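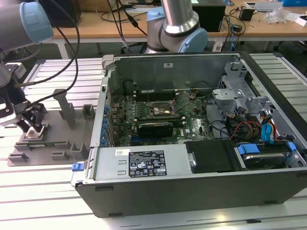

Hi, and welcome to Usisix, the data from our shared workshop's PC teardown build! Pushpa Vashisht and I run two arms on one bench. The tower lies on its side with the fixture plate to the left of it, so keep that layout if you want to replay anything.

There are 157 runs in here (nearly 2 hours).
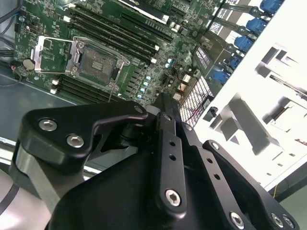
Logs sit next to the clips, one folder per run. Folder 7 has a bad clock, sorry!

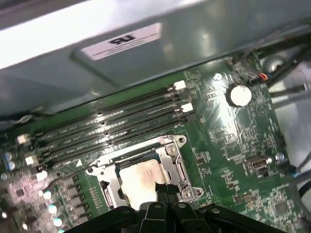
Wrist view: gripper at the CPU socket, memory slots empty.

Wrist clips are the ones I'd train on first.
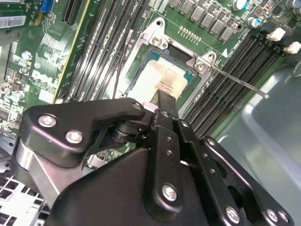 Wrist view: fingertip against the lower edge of the processor.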